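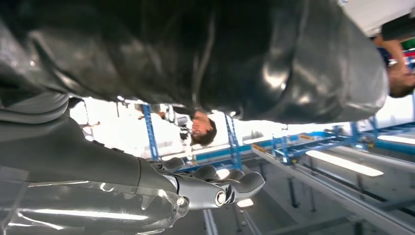
Glossy black sheet material, bunched, with clear plastic film beneath.

Packaging is specified last and blamed first. In most parts contracts I have read, the drawing for a stamped panel runs to several pages and the wrap gets a single line: "suitable protection." I think that line should be struck out and replaced with a proper specification.

Bestari reviewed 218 incoming damage reports in May. Of these, 85 were traced to handling between unwrapping and first inspection, a step with no written method at the plant. Adel Zerouali, who ran the review, recommends a fixed sequence: outer cover off, film off, panel flat on a bare table, then check. I agree with the order. I would add a limit of 2 people per table.

The objection from Van Acker is cost. Their estimate is around 40 minutes per shift — a fair figure if covers are folded for reuse, and too high if they are discarded. The estimate does not say which.

The table matters too. A stainless steel top is easy to wipe and shows debris quickly, but it has no give. A panel with tabs along one edge should be set down level, and molded plastic parts should have a place of their own.

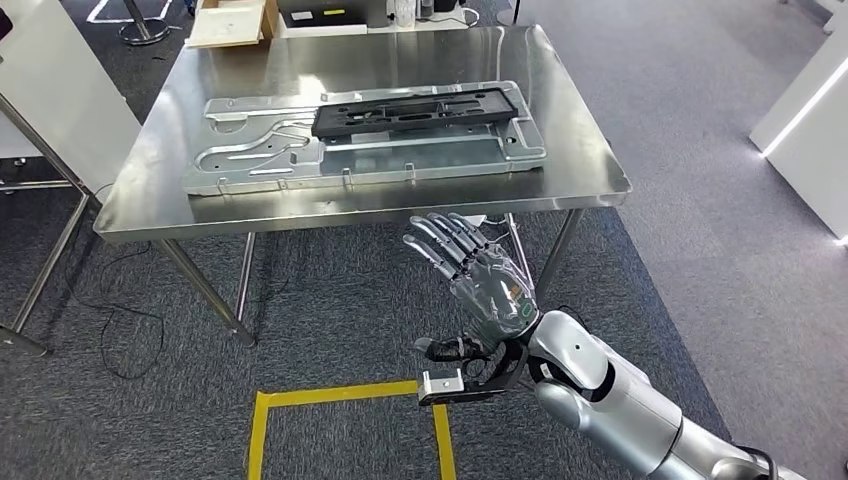 What the specification should contain

Cover material, fold direction, film thickness, table surface, and the maximum time a part may stay unwrapped before inspection. Aušra Tamošiūnaitė's draft for Kumer covers the first four on one page. The time limit is still open.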